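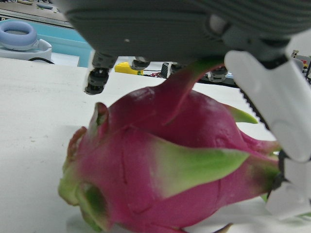 How close may you stand to a two-armed cell while it is powered? Outside the taped line, always, unless the arms are in hold and you have the enabling switch in your own hand.

We'll start this unit with the house rules we borrowed from the Grencombe lab, because I'd like you to know them well before you touch a teach pendant.

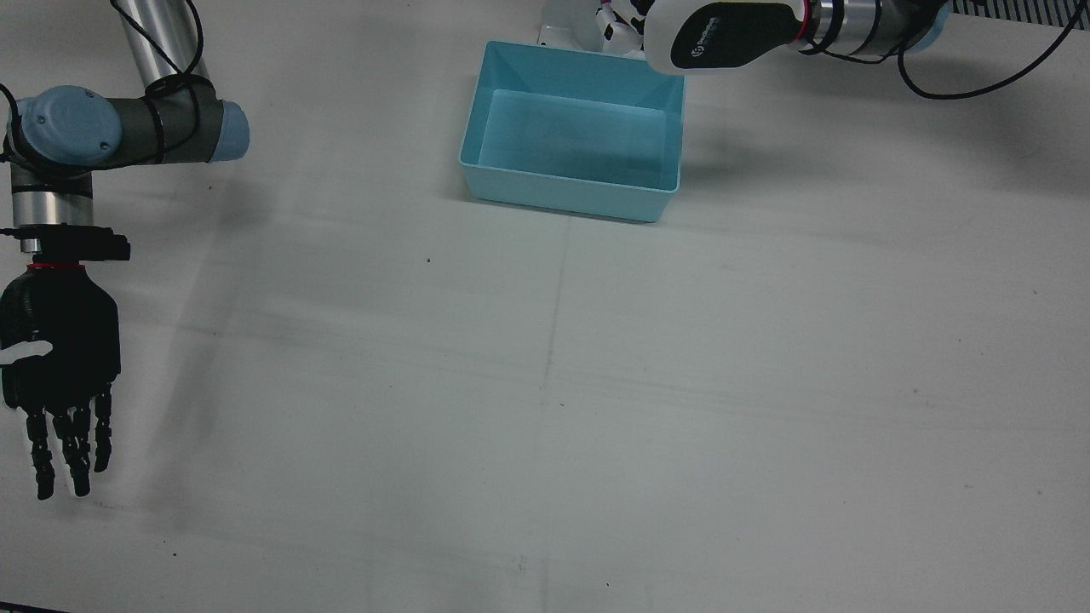
Good practice begins with a clear work area, and I do go on about this every July, I know! Put tools, cups and phones somewhere else before you switch on. With two arms sharing one table, the shared space needs a name on your sheet – if a bin stands between them, as it does on ours, write down which arm may reach into it first.
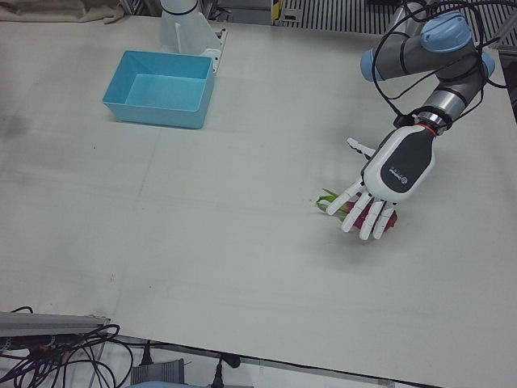

*Fig. 3. Left hand on the dragon fruit, bin toward the back of the table.*

Soft produce gets its own line in the risk sheet. Write down the grip limit, who set it, and what the arm does on a stop (holding and letting go are both allowed, but please choose one). Two people sign.
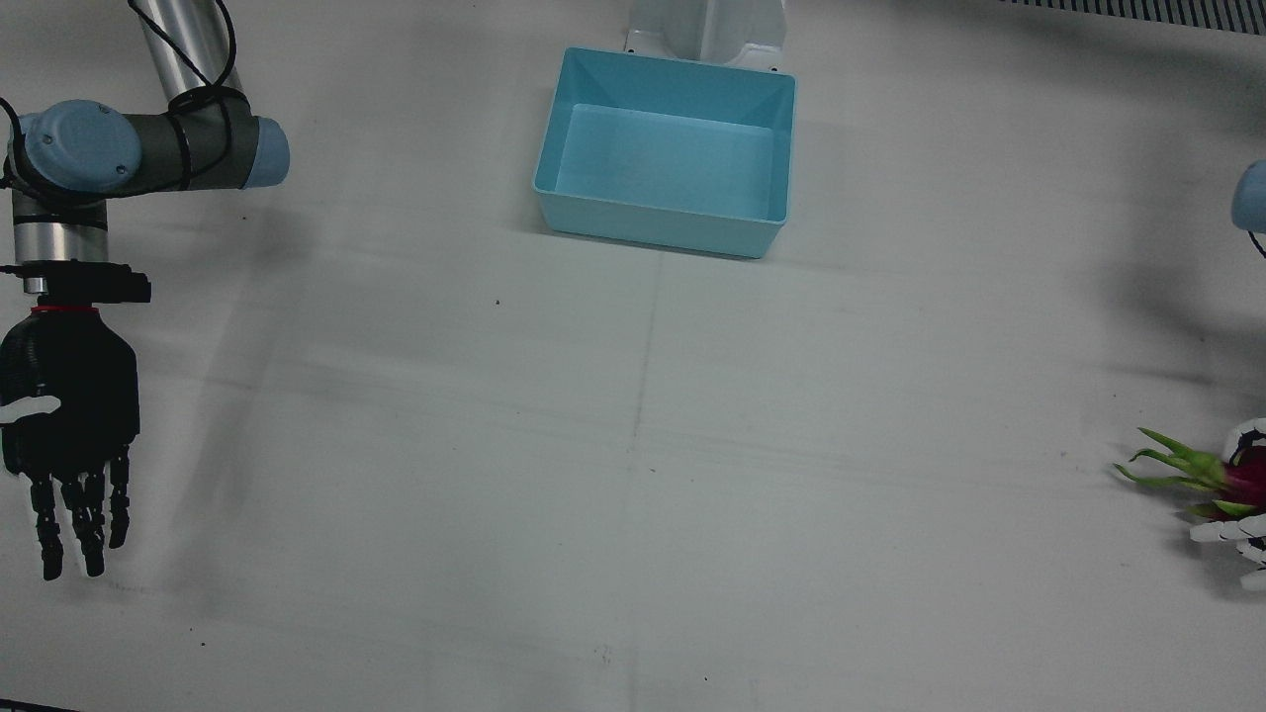 Seren Watkins wrote back that a signature means very little if the second person hasn't walked the stop buttons too, and she would like all 4 pressed before each session. I agree, so please add it to your sheets.

Reading for next time: Isby handout, page 35.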